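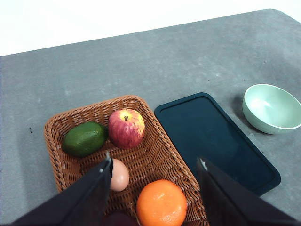
Prillden basket fair, notes before I forget it all

March 5, 2023

Got back late, typing this up with sore feet. Third year running I'd said I'd go and first time I managed it. Writing it mostly for the people who asked me whether it's worth the trip. Short answer yes, if you like weaving, and if you don't mind a cold hall.

Getting there. Train to Prillden, then the 133 bus from outside the station. It goes once an hour and I watched one leave as I came down the steps. So, coffee from the kiosk, then more coffee. The bus drops you at the bottom of the hill and it's a proper hill. There is parking but the queue for it was back to the roundabout by eleven.

Entry was £4, cash only at the side door, cards at the front. They give you a paper wristband that came off in the loos.

The hall is the old seed warehouse. High roof, concrete floor, one heater which everybody with any sense had found already. Stalls down both long sides, demonstrations in the middle, food at the far end. A sign said over 1000 baskets on sale. Fine by me.

Mostly willow, as you'd expect. Log baskets, bread baskets, a lot of those shallow trays for eggs or post. Bicycle baskets sold out before lunch. Jitico had the biggest stand, right as you come in, stacked up to head height, and prices a bit more than I wanted to pay. Good handles though. I tried several of the shoppers on my arm and the weight sits well.

Nikolaidis was the one I'd come for. Small stall, back corner, easy to miss. Diagonal weave all over, very tight, rims bound so neatly you can't find where the strand ends. Asked how long a bread basket takes. A day for the plain ones, longer with a lid. They soak the willow first and in February the shed is so cold the tubs freeze over, so nothing much gets made until the thaw. Explains why stock was low I suppose. I bought a small round one for £20 and got told not to keep it by a radiator. Wipe it, don't dunk it, damp it down once or twice a year if it starts creaking. Same advise from two other stalls so I'll take it as true.

Demonstrations - the base weaving one was packed, could only see elbows. The rim one after lunch was much better, quieter, and you could ask things. Learned that most old baskets go at the rim first and that it can be re-done without touching the rest. I have one in the cupboard at home with half its edge gone, had been about to chuck it.

Skumia run the workshops upstairs. All booked. You have to put your name down on the website weeks ahead and the page wasn't working when I tried. There's a waiting list on a clipboard by the stairs, I'm on it.

Food: leek soup, decent. Cheese rolls, gone by one. Tea in real mugs with a deposit you then forget to collect.

Things for next time. Go early. Gloves. Bring a big bag, becuase carrying a basket on a full bus with nothing to put it in is a pain, especially on the way back when everyone else has got one too. Skip the first aisle and go straight to the back corner.

Last bus down was twenty past five.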